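査証・在留許可に関するよくあるご質問(トルダウ共和国渡航者向け)

最終更新日:2025年9月24日

本ページは、トルダウ共和国(Trudau)への渡航および同国での滞在に関し、当窓口に多く寄せられるご質問への回答をまとめたものです。個別の事案については、必ず在外公館の領事担当窓口へご確認ください。

短期滞在について

Q 観光目的の渡航に査証は必要ですか。
A 両国間の査証免除取極に基づき、観光、親族訪問および短期商用を目的とする49日以内の滞在については、査証の取得を要しません。報酬を受ける活動を行う場合は、滞在日数にかかわらず就労査証が必要です。

Q 旅券の残存有効期間に条件はありますか。
A 入国時点で8か月以上の残存有効期間が必要です。また、査証欄に見開き2ページ以上の余白があることをご確認ください。条件を満たさない旅券では、航空会社が搭乗を認めない場合があります。

Q 免除期間を現地で延長することはできますか。
A 原則として認められません。ただし、疾病、自然災害その他本人の責めに帰さない事由がある場合は、首都フリステル(Flistell)の移民局において特別延長を申請することができます。申請は、滞在期限の10日前までに行ってください。診断書等の疎明資料には、公用語による翻訳の添付が求められます。

Q 隣国へ一度出国し、再入国した場合の日数計算はどうなりますか。
A 滞在日数は通算されます。出国によって日数が初めから数え直されることはありませんので、ご注意ください。

長期滞在および就労について

Q 就労査証はどこで申請しますか。
A 申請者の住所地を管轄する同国大使館または総領事館で申請します。現地の雇用主が先に労働当局から雇用許可を取得し、その写しを申請者に送付する必要があります。

Q 家族を帯同することはできますか。
A 配偶者および未成年の子については、家族滞在査証の申請が可能です。婚姻および親子関係を証する公文書には、発行国の外務当局による認証を受けてください。事実婚の取扱いは公館により異なります。
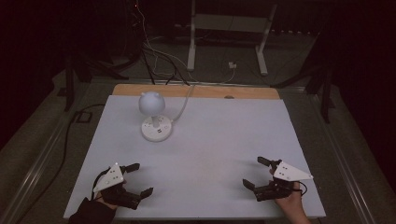 なお、家族滞在査証の所持者が現地で就労を希望する場合は、別途、資格外活動の許可を受けなければなりません。許可前に就労を開始した場合、主たる滞在者の在留資格にも影響が及ぶことがあります。

Q 5月の制度改正により、何が変わりましたか。
A 在留登録の窓口が、各市町村から移民局の地方支局へ移管されました。改正前に登録を済ませた方の在留証は、記載された有効期限まで引き続き使用できます。改正後に転居された方は、転居先を管轄する支局への届出が必要です。

Q 在留登録を怠った場合、罰則はありますか。
A 同国の移民法により、500トルダウ・クローネ以下の過料が科されることがあります。過料を納付しないまま出国した場合、次回の査証審査において不利に扱われる可能性があります。

国境地域への渡航について

Q 北部のヒルトウッド(Hiltwood)地区への立入りに制限はありますか。
A 同地区は両国の境界画定交渉の対象となっており、外国人の立入りには内務当局の事前許可が必要です。許可証は地区ごとに発行され、旅券とともに常時携帯する義務があります。交渉の進展に応じて許可の運用が変更されることがありますので、出発直前に最新の情報をご確認ください。

Q マクファーソン検問所(MacPherson)は通過できますか。
A 同検問所は、地域住民および人道支援関係者の通行に限って開放されています。一般の渡航者は、南方の鉄道国境をご利用ください。第三国の旅券を所持する方の取扱いについては、双方の国境当局の判断によります。

領事支援について

Q 旅券を紛失した場合は、どうすればよいですか。
A 最寄りの警察署で紛失届の受理証明を受けたうえで、大使館領事部へご連絡ください。帰国のみを目的とする場合は、渡航書の発給を申請することもできます。

Q 現地当局に身柄を拘束された場合、大使館の支援は受けられますか。
A 領事関係に関する国際的な取決めに基づき、本人は自国の領事機関への通報を求めることができます。領事官は面会、家族への連絡および弁護士に関する情報提供を行いますが、釈放の要求、捜査への介入または訴訟費用の負担を行うことはできません。

Q 電話で審査の進捗状況を確認できますか。
A 審査の内容および進捗に関するお問い合わせには、電話ではお答えしておりません。申請時に交付された受付票の番号を添え、書面にてお問い合わせください。代理人によるお問い合わせの場合は、委任状の提出が必要です。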